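Review: Jukeck foam floor mat, used as a work surface for two-arm demonstration recording

Rating: 4 out of 5

Our group at Prirkcombe records examples for a learning system that has to handle drink cans and a tray with two robot hands. We needed a surface that was soft, plain and cheap to replace. The Jukeck mat comes as interlocking tiles in light blue.
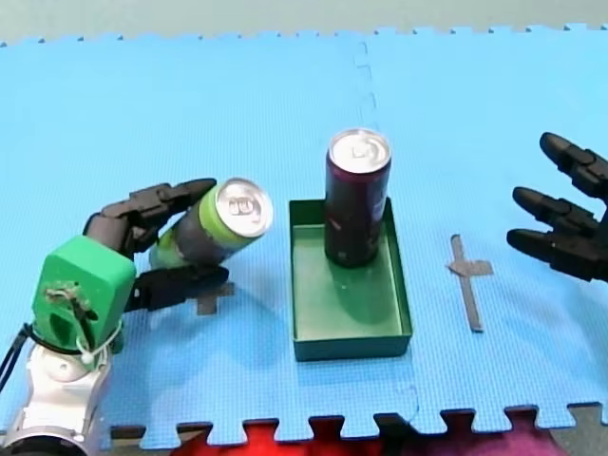
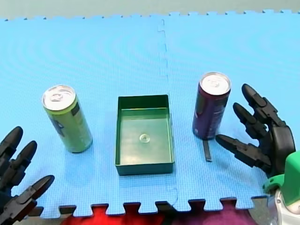
What works

We have recorded 700 examples on it so far. Slim cans stand upright without wobbling, and a dropped can doesn't dent as it did on our old bench. The pale color keeps black fingers easy to pick out when we check recordings. Tape sticks well enough for position marks and peels off clean.

What doesn't

The seams. A can set down right on one can lean, and we threw out 5 examples over that before we moved our start positions. The fine surface texture also gives a ripple pattern on video - harmless for us, but look at your own footage first.

The tabs loosened after the first 300 examples. We press them flat each morning.

Would I buy it again

Yes. I'd order 2 sets, one to keep as spare tiles.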